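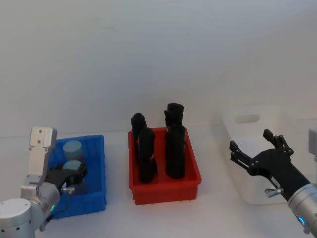
Three containers side by side on a white table, blue on the left and red in the middle.

How to set up a three-tub sort

A three-tub sort suits foam blocks, spare caps, craft pieces and anything else that ends up mixed in one box. You need a clear stretch of bench, two small plastic crates in different colours and one bigger tub.

1. Line the containers up along the bench, close enough that you can reach all three without moving your feet. Keep the short sides facing you if the bench is narrow.

2. Give each crate one job. Matching the crate to the colour of the pieces is easy to remember, but any rule works – size, shape, or which shelf they go back to. Write it on masking tape if more than one person is sorting.

3. Use the big tub for whatever is still unsorted. Tip in a bit at a time. Our last box from Olico held 104 pieces and took 20 minutes, most of it spent on lids.

4. Stand tall pieces upright and start at the back of the crate. Lower each one until it touches the floor of the crate before you let go. Dropped pieces fall sideways and take up twice the room.

5. Work with both hands once you have the hang of it. Place one piece on the left and one on the right, and leave a gap down the middle for your fingers. 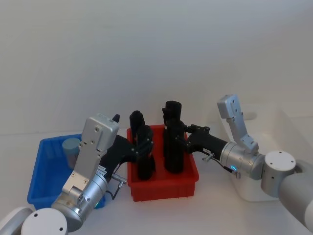

One reader wrote in to say that she fills the back row right across before starting on the front, and finds tall pieces much easier to get out again that way. Fair point, and worth doing if the crate is going on a low shelf.

6. Stop filling when the pieces no longer stand by themselves. A jammed crate is a nuisance to empty, so start a second one in the same colour.

7. Check the corners of the big tub before you put it away. Wipe it out with a damp cloth and let it dry with the lid off.

Crates with slotted sides are fine for blocks. For beads or screws, use solid ones.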